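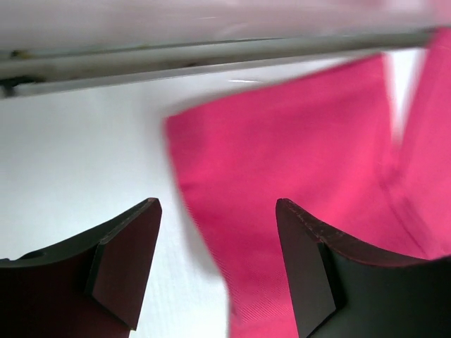 Echtheiten werden im Labor bestimmt, Reklamationen entstehen im Waschkeller. Zwischen beiden liegt nach Ansicht des Laborleiters der Färberei El Idrissi vor allem ein Dokumentationsproblem. Der Betrieb färbt Baumwolle und Mischgewebe für Berufskleidung, überwiegend mit Reaktivfarbstoffen, und führt seit Januar jede Partie mit einem eigenen Prüfblatt.

"Die Farbtiefe ist selten der Streitpunkt", sagt er. "Gestritten wird über das Anbluten." Beim Reaktivfarbstoff geht ein Teil der Menge keine Bindung mit der Faser ein, sondern reagiert mit dem Wasser der Flotte. Dieses Hydrolysat sitzt lose im Gewebe und muss ausgewaschen werden. Bleibt ein Rest zurück, gibt ihn der Stoff später an helle Teile ab, bevorzugt bei nasser Lagerung.

Für kräftige Rottöne rechnet das Labor mit mehr Spülgängen als für Beige oder Grau. Die Zahl legt es nach der Leitfähigkeit des Spülwassers fest. Solange Elektrolyt im Gewebe ist, löst sich das Hydrolysat schlecht. "Heiß seifen, bevor das Salz heraus ist, kostet Energie und bringt wenig", so der Laborleiter. Die Reihenfolge stehe in jedem Lehrbuch, werde unter Termindruck aber gern verkürzt.
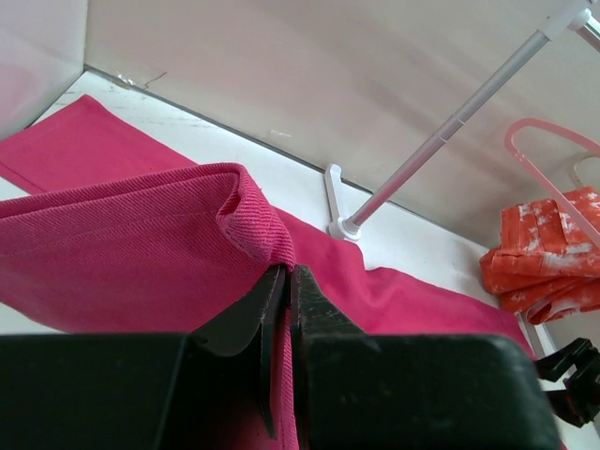 Wie viele Partien wurden im vergangenen Jahr nachgeseift?

Von 277 Partien waren es 22. Bei 9 davon lag der Fehler in der Vorbehandlung, dort war nach dem Bleichen noch Peroxid in der Ware. Der Rest verteilte sich auf zu kurze Spülzeiten und eine falsch kalibrierte Dosierpumpe.

Das Restperoxid wird inzwischen vor jedem Farbansatz mit Teststreifen kontrolliert. Die Messung dauert keine Minute — eingetragen wird sie trotzdem von Hand, mit Kürzel und Uhrzeit. Eine Software namens Rutinar, die der Anbieter Erneo eingerichtet hat, übernimmt die Werte am Schichtende. Für Rückfragen aus den Wäschereien bleibt das Papier maßgeblich.

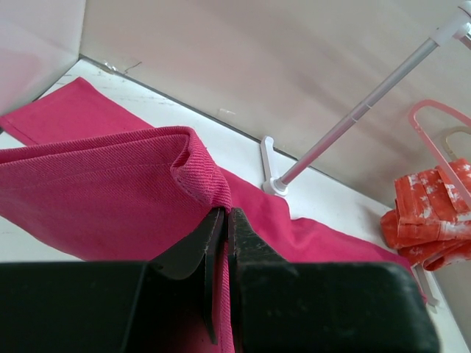 Lesezeit: 2 Minuten

Skeptisch äußert sich der Laborleiter zur Reibechtheit als alleinigem Kriterium. Trocken gerieben schneiden auch schlecht geseifte Stoffe oft ordentlich ab. Aussagekräftiger sei die Nassprüfung, und auch sie nur mit Angabe der Bindung und der Ausrüstung. Ein Weichmacher könne die Note um eine halbe Stufe verschieben, ohne dass sich an der Färbung etwas geändert habe.

Den Kunden rät er zu einer schlichten Maßnahme: Rückstellmuster aufbewahren, dunkel und trocken, mit Partienummer. Im eigenen Archiv liegen derzeit 785 Abschnitte. "Ohne Muster vergleichen wir Erinnerungen", sagt er. Bei einer Reklamation des Abnehmers Aderance ließ sich so zeigen, dass zwei Partien aus verschiedenen Rohwaren stammten. Der Farbunterschied war damit erklärt, die Ware wurde getrennt konfektioniert.

Offen ist die Frage des Wasserverbrauchs. Gegenstromspülen wäre technisch möglich, verlangt aber zusätzliche Tanks, für die in der Halle der Platz fehlt. Ein Angebot für den Umbau liegt vor — entschieden wird nach der Sommerrevision.

Stand: Mai 2019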